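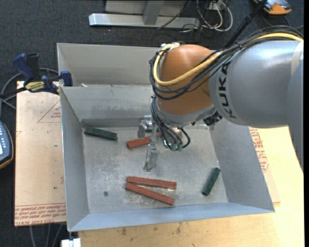 Bench notes: the block bin, January
By Ghazala Bugti
Print | E-mail

Back on the long blocks this morning — three red, two dark green, all in the grey metal bin. I do like the brick red, it shows up so well against that scratched floor! Two of them are lying in a wedge near the front wall, left ends almost touching, and I want to try that layout again with the Pekalard set.

Mohsin wants a felt liner. I'd leave the metal bare (it's only going to get more scratches). Atif, the spare blocks are on the Dutham shelf, 15 of them, please don't sand any more until I've measured the ends.

5 comments | 2 shares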